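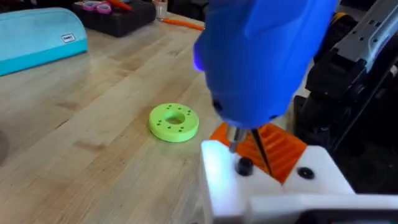

3. Collecting demonstrations of screw work

Figure 3. View from the wrist camera during a screw episode. The bit of the electric screwdriver is near two black screw heads in the white part. The green ring and the other items on the bench do not belong to this task.

3.1 Task and recording

The learning system described in Section 2 needs examples in which a person guides the arm through the complete task. We call one such example an episode. All episodes for the screw task were recorded at the Desutum workshop in November, on the same bench where the parts are normally assembled. We decided early not to build a separate, clean cell for the recordings. A policy trained only on a clean table had failed in our first tests as soon as a pouch or a cup stood in the background, and we wanted the training data to contain this kind of variation from the beginning.

An episode starts with the arm in a rest position and ends when the operator releases the pedal. In between, the operator brings the screwdriver to a screw, places the bit in the head, runs the tool and moves back. The wrist camera records at 30 frames per second. We store the joint positions and the state of the tool trigger with the same time stamps, using the Gultell logger, which was already installed for an earlier project. No images are taken out afterwards, even if the arm stands still for a moment. Such pauses often come just before the contact, when the operator corrects the angle of the bit, and we believe that they are useful for learning.

3.2 What the wrist camera can and cannot see

The camera moves together with the tool, so the chuck and the bit stay visible during the approach. This is the main advantage over a fixed camera, where the arm often covers the screw. There is also a disadvantage. The white part reflects much light, and its near edges become almost pure white in the image (Figure 3). The screw heads are black and remain easy to find, but the border of the part is sometimes lost. We tried a lower exposure for 5 episodes. The part was then clearer, but the dark structure on the right side lost all its detail, and we returned to the first setting.

The thin bit is a second difficulty. It is black and it can pass in front of parts with very different colors, such as the orange ridged part behind the white one in Figure 3. For this reason we do not reduce the image before cropping. The crop is made first, from the region under the chuck, and only this region is given to the network at full resolution. The complete image is given in a smaller size – it helps mostly with the coarse motion at the beginning.

3.3 Changing the bench between episodes

After every 16 episodes the operator changed the position of the white part and moved the other items on the bench. There was no fixed list for this. The operators were asked only to leave the path of the arm free and to keep loose tools away from the screws. We compared this simple rule with the scripted placement of the Sibiya protocol, in which each item has a marked position. The scripted version took longer to prepare, and the trained policy was not better on the test set.

Episodes were rejected for one of two causes: the bit left the screw head while the tool was running, or the time stamps of the camera and the arm were more than 4 frames apart. Rejected episodes are kept in a separate folder and are used in Section 5 for training the failure detector. The accepted episodes were converted to the Fladavard format without further filtering.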